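# Wustness Countertop Set: Data Card

## Summary

The Wustness Countertop Set is a collection of pictures and written notes on small kitchens and the things kept in them. It covers plates, cooking pots, steamers, storage containers, shelves, and the counters on which they stand. The set is maintained by the Jultard Household Collection and is released for study, teaching, and reference.

The current release contains more than 2,000 entries, gathered in 13 kitchens. Each entry consists of one picture and a short record of the items in it. The records are written in everyday English and use the names a household would use. Trade names and catalog numbers are left out.

## Contents of a Record

Every record has 4 fields:

- `item`: the common name of the main object, such as plate, pot, or jar
- `surface`: the place where the object rests, such as counter, shelf, or stove top
- `nearby`: other kitchen items in view, listed in no fixed order
- `finish`: color and general appearance, given only where the annotator was certain

The `finish` field may be blank. Material names are entered only when they can be told from the picture. A plate is recorded as "white, round" unless something further can be said about it, and terms such as porcelain, enamel, or melamine are not used on the basis of a guess.

## Kitchens Covered

The kitchens belong to two housing groups, Thammasiri and Nukden. Those at Thammasiri are narrow rooms with a single run of counter. The Nukden kitchens are larger and usually have a separate table for preparing food. Residents were asked to leave their kitchens arranged as they normally kept them, and appliances were to stay in their usual places.

Counters and walls of the same color appear often in the Thammasiri portion. Users who intend to study the outlines of pale dishes should consult these entries first, as a white plate on a white counter is among the harder cases in the set.
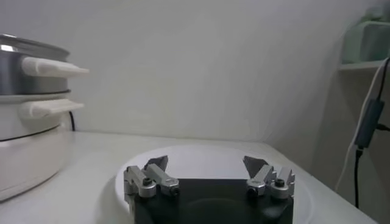 **How is a pot with a steamer section on top recorded?**

It is recorded as one item, under the name "steamer pot," when the tiers are stacked. If the tiers are stored apart, each receives its own line, and the lower part is entered as "cooker base."

Handles are treated as part of the pot and are not listed separately. The same rule applies to attached cords. Lids are listed under `nearby` when they lie apart from the pot they fit. Containers on wall shelves are included even when only a portion of the container can be seen, and in such cases the word "partial" is added after the name.

## Annotation Procedure

Records were written by 2 annotators working separately. Where their entries differed, the more general word was kept. "Saucepan" and "pot" became "pot," and "canister" and "jar" became "container." The original wording is preserved in the supplementary file for those who require it.

Color terms were taken from a short list agreed upon before work began. Mint, sage, and similar shades are grouped under "pale green." Silver-colored metal is entered as "silver" unless stainless steel could be identified with confidence.

## Known Limitations

Plates and bowls are far more common in the set than baking dishes or serving trays. Items kept inside closed cabinets are not covered. Blurred items in the background were recorded with less consistency in the earliest entries, and revision of these is planned for June.

## Use and Citation

The set may be used for teaching and noncommercial research. Published work should cite it as "Wustness Countertop Set, Jultard Household Collection." Corrections to individual records should state the record number and the field concerned.

This site uses cookies to improve your experience. By continuing to browse, you agree to our use of cookies. Accept | Manage preferences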